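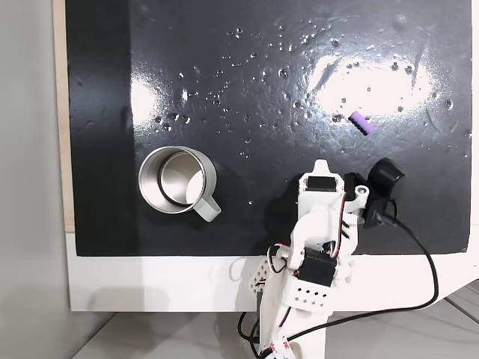

Beads of water on the black top, with the lights showing in it.

Friday, late

I meant to write this up before supper and now it's past 10 and the kettle has gone cold twice, so forgive the rambling. I've spent most of the day with the Zovcombe thermometer record and I'm both happier and more confused than I was at breakfast, and that seems to be how it goes with old temperature data.

For anyone who hasn't been following along (hello, and welcome, there's a lot of it), the Zovcombe record is the set of daily highs and lows that were written down by hand at the old waterworks, up at 700 feet, and then put away in a closet when the works closed. Ashok Bisht scanned the pages over the summer and I've been typing them in during the evenings. I typed the last of them on my lunch break today! The final tally for the first two ledgers is 1166 days, and only 17 of those have no reading at all, which I find wonderful when I think about how often I forget to write down my own.

I had imagined there would be some kind of ceremony in my head when I got to the last line. It was a low of 31 and a note that said "gate stuck." I saved the file, saved it again somewhere else, and ate a sandwich.

The trouble with the step

Now for the part that has me up late. When I loaded everything into Swati this afternoon and drew the plain line, with no smoothing or anything clever, there was a step in it. The overnight lows jump up in the middle of the second ledger and they stay up. The highs hardly move. You can see it from across the room once you know where it is.

I have read enough arguments online to know exactly what would happen if I posted that graph by itself. One set of people would say look, warming, and another set would say look, bad thermometer, and I'd have two hundred comments by Sunday and not one of them from a person who had opened the ledger. I've been on both sides of that sort of thing over the years, I'm sorry to say, and I was pretty loud about it too. So I'm going to sit on the graph for a little while and see what I can find out about the station.

My first thought was that the thermometer had been swapped. The early pages have "Pedard" penciled inside the front cover, and I take that to be the maker's name, though it could just as well be the fellow who owned the pencil. There's nothing inside the cover of the second ledger. But a new thermometer that read high ought to read high in the afternoon as well, or so I'd think, and the afternoons look fine.

My second thought was that the time of reading had changed. If you go from reading in the evening to reading in the morning, you can count a cold night twice, or stop counting it twice, and your averages wander off without the weather doing a thing. I went back over the margins for that one and the only times I could find were all evening times, in the same slanty hand.

Sólveig Ketilsson had the best idea, and she had it in the line at Zesteo while I was still digging for my wallet. She asked what was next to the thermometer. I said grass, I supposed. She said, "You suppose?" and I had to admit that I did — I had never once looked. She grew up with a weather screen in the yard and says her father moved theirs after a neighbor put in a brick wall, which soaked up the sun all day and let it back out at night. Warm nights and ordinary afternoons. I nearly left without my coffee.

So I wrote to Ashok as soon as I got home and asked him whether there's any sort of site plan with the ledgers. He wrote back that there's a roll of drawings he hasn't opened, and that it smells. I told him I'd bring gloves.

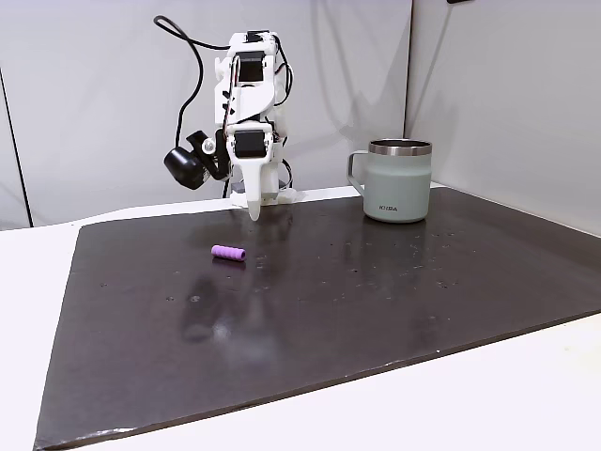 What I'd like to do next

I'd like to go up there before October is out and stand where the screen stood, if we can work out where that was. The pump house is still there as far as I know, and Ashok thinks there used to be a paved yard on its south side. If the yard went in partway through the second ledger then I'll be a happy woman. If it went in before the first one, I'm back where I started and will need to be a good sport about it.

I also want to compare the lows with another station down in the valley, month against month, to see if the step shows up there too. I should have done that first. If both places jump together then it's the weather, and I'll say so here in plain words, whoever it pleases. I haven't found a valley record that covers the same stretch yet, but I've sent two letters and a rather begging email.

What I'm not going to do is fix it. It's tempting! It would take me a minute to slide the later lows down until the line looked tidy, and I even tried it on a copy to see, and it did look lovely, and then I felt a bit sick and deleted it. If there has to be an adjustment, it'll sit in its own column with the reason written beside it, and the numbers from the ledger will stay as they were written, gate and all.

The fog has come down over the garden while I've been typing, and my own thermometer says 44, with the back wall of the house right behind it. I suppose I'd better move that one too. Gloves are by the door. Bed.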